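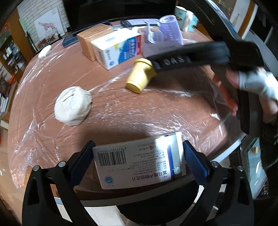 Week 2 – hand-held grippers, buying one

Handout for Defne Kurtuluş's section. Ataberk has the spare copies. Bring back the loan form by 09/02/2024 or no kit.

Product under review: Cusi hand gripper, sold by Brallora. Two jaws, you hold it, you do the task, the recording trains the arm later. No arm needed at your desk.

Price – 3000 for the starter kit, case and charger included. Pads sold seperately, 22 a set. Check this before you compare with the Dralton, their pads come in the box.

What to look at when you try it:

Pads. Textured ones on the inner face, blue on a medicine box in the picture. Flat carton = easy case. Stiff sides, plenty of contact. Dough is another matter, try a ball and then a thin flat piece. Note what sticks.

Grip force. Brallora gives one number for everything. Not much use. Squeeze a plastic cup, write down what you see.

Small round things – caps, lids. Approach from the side and from the top, both.

Wrist. Ten minutes, then swap hands. Dralton is lighter but the handle is short.

Software: export works, the manual dosen't match the menus. Ataberk has a corrected page.

Writeup: one page, would you buy it for a lab of our size, yes or no and why. Table of objects on the back. Due in March, date on the board.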